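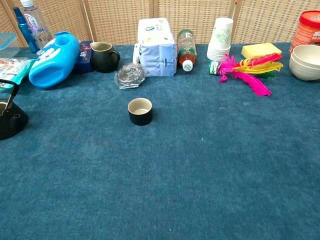 Unser Testtisch mit der kleinen schwarzen Tasse, dahinter alles andere in einer Reihe.

Suche Suchbegriff eingeben Los

22. März 2025

Was für ein Tag! Leidy hat die Zahlen aus dem Februar noch einmal durchgerechnet, und wir können uns den zweiten Greifarm leisten – wenn wir beim Zubehör sparen. 3000 Euro bleiben für Greifbacken, Kabel und Ersatzteile, das reicht locker. Efraín will die weichen Backen von Sollport, ich auch, schon wegen der Schüsseln und der Pappbecher. Das Angebot von Costow ist billiger, aber 15 Wochen Lieferzeit, nein danke!

An den Testgegenständen geben wir fast nichts aus. Teekanne, Schwamm, Topfkratzer in der Folie, sogar ein bunter Federball zum Kicken (auf den freue ich mich am meisten, die langen Federn!). Der blaugrüne Teppich bleibt auch, den neuen für 70 Euro habe ich von der Liste gestrichen.

Morgen Abelardo wegen der Rechnung anrufen. Und nach der Garantie fragen, vier Jahre wären ein Traum.

Letzte Einträge
Mit Socorro bei der Vorführung in Grultville
Leasing oder Kauf?
Ein Name für den ersten Arm: Thomas

Diese Seite verwendet Cookies. Einverstanden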